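3.2 Surface wear in shared kitchens

Figure 2 shows a work surface of the type common in the Estalton buildings.
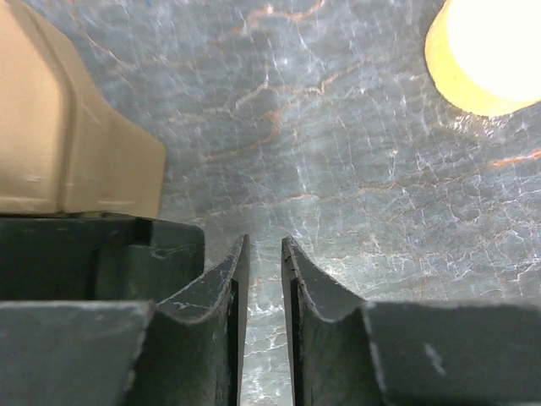 Figure 2. Work surface with a marble pattern in gray and green, crossed by rust, orange and cream veins. Two containers stand at the left.

We compared kitchens in two groups of rental housing, one in Estalton and one in Drundilbridge. The Estalton buildings were refitted in March, before the first visit. In Drundilbridge the older surfaces were kept, and most of them are a single pale color. Tenants in both places were asked to rate how clean the counter looked before they wiped it and again afterward. A gloss reading was then taken at three fixed points: beside the sink, beside the stove and at the middle of the longest free stretch.

Patterned surfaces were rated cleaner before wiping than plain ones with the same gloss reading. After wiping, the ratings for the two types were close. Tenants with patterned counters also wiped less often, and the difference was largest in kitchens shared by four or more people. Crumbs and dried drops were reported late on the patterned type, usually when someone felt them by hand.

Gloss loss followed a different course. Beside the sink it was similar for both types up to 2000 wiping cycles in the bench test. Between 2000 and 4000 cycles the plain samples dulled faster. The test used the Sani cloth and water only, so the result should not be carried over to households that use scouring powder. Two samples from the Ulgate supplier were left out at 3000 cycles after the edge strip came loose.

Ratings by age of tenant are given in Section 3.3.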